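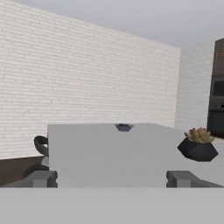
Sabine Kramer wrote back on the draft that she'd pay for the kitchen pack tomorrow if somebody could tell her how long her team would be stuck in setup. Fair. Start there, before any feature talk.

Setup
Werine kitchen pack, sim only. Got the license in April. Two evenings to get a clean run, most of it on drivers. Docs skip a step, the arm config has to load before the room does. Say this slowly, people will write it down.
Remo had it easier on the newer build, mention if time.

What you get
Rendered kitchen, white brick, dark wood. Arm, gripper, wrist view plus a room view. 534 props in the catalog, up to 26 per room before it slows down on our machine. Bowls and plants fine. Thin handles still a pain to grasp, ask Jonas for his numbers.

Tasks
Drawer tasks are the reason we looked at Werine at all. Reset is one key. Logging is on by default, good. Log format is their own, not good, we wrote a converter (link on last slide).
Dont promise the converter works for Kwon files. It doesnt yet.
Wide view for planning the reach, next slide. Let them look a second, then go on.
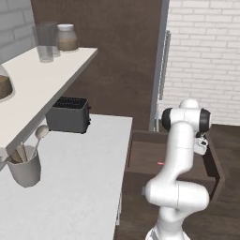 Versus Dromadov
Dromadov cheaper, rooms look flatter, support answers same day. Werine support took a week on my ticket, number 521, still open. Be nice about it, Rocío is in the room and she likes them.

Would I buy
Yes for drawer and counter work. No if you need liquids. Wait for the next relase if you need two arms.
Then questions. Sabine's first if she's there.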